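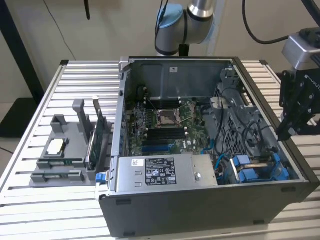 Parts fixture in use at the left of an open tower, two memory-type boards in the front slots and an expansion card in the upright slot.

Sinau parts fixture for desktop computer assembly

The Sinau is a 3D-printed holder for computer parts. It was designed in our shared workshop for people who are teaching a robot arm to build or repair a desktop PC. The arm needs to find every part in the same place each time, and the Sinau gives each part its place.

The base is flat and stands directly on the table. The raised square pocket is for the processor module, the long horizontal slots at the front are for memory, and the vertical slot takes one expansion card with its metal bracket upwards. We keep the open side of each slot free, so that the gripper fingers can come from above.

Nikau Lockyer made the first drawing in June and printed it at home. Raelene Dunstan then changed the width of the memory slots, which were too tight and held the boards so strongly that the arm pulled up the complete fixture. The present version is number 5 and we are satisfied with it.

What you receive
One printed fixture in grey, deburred by hand
One printed test card, for checking the grip before you use real parts
The drawing files, in case you wish to print a second one yourself

Details
Order number: 401
Print time, if you make it yourself: 19 hours
Layer lines: visible, they do not disturb the function
Fixing: clamps or double-sided tape, not included

Setting up
Lay the computer on its side with the panel removed and the inside facing up. Put the fixture next to it, within reach of the arm, and mark the corners on the table with a pencil or tape. On a table with slats, please check that the base does not rock before you tighten the clamps. Teach the processor pocket first. Go slowly here, the socket does not forgive a crooked approach. The memory is easier and can be done in the same afternoon.

For the first runs please use old parts. Abimbola Ogbonna has a box of old boards at the workshop and lends them to members. Take out the mains cable of the computer before any work, and keep your hands away while the arm is moving.

Price and collection
The price is 40 dollars for members and visitors alike. We print to order and in the evenings only, so a short wait is normal. Collection is from the Kasprzak workshop, side door, after 6 pm. If you need a different slot size, write to Shona Tautahi with the measurements of your card and she will tell you if it is possible.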